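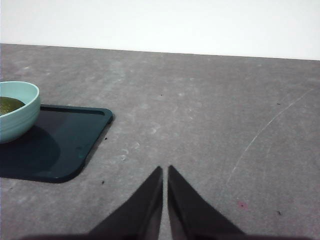 Trastamov wants to know first of all whether your arm drops the moment you hit the stop, or only a second or two later, as those are two different faults. I had the second kind, so I'll let the others speak to the first.

Gripper arm sinks after emergency stop
posted by Bitar

Hello all, and thank you for having such a patient forum! We run a small arm over a gray tabletop, moving bowls on and off a tray. Last November it began to sag whenever I pressed the stop, and yesterday the fingertips came down 21 mm before it held. No error on the screen. I've restarted it 7 times. Is it safe to keep going while I wait for parts?

Trastamov
Please don't, friend. Mine sagged a little late, just like I asked about up top (they pin the first reply here), and it was a worn brake in the shoulder joint. Once the power is cut, the brake is all that holds the arm up — and a worn one only gets worse. Prop the arm on something solid before you switch off, keep your hands out from under it, and have the brake looked at. Mine took 2 visits to get right.

Zolleo
had this too, was the payload setting. check that

Surnbridge
Zolleo's idea is worth a look, but a wrong payload usually shows up while the motors are on, and yours sinks after the stop. I'd go with the brake. Write down how far it drops each time, too. The repair people were so glad I had!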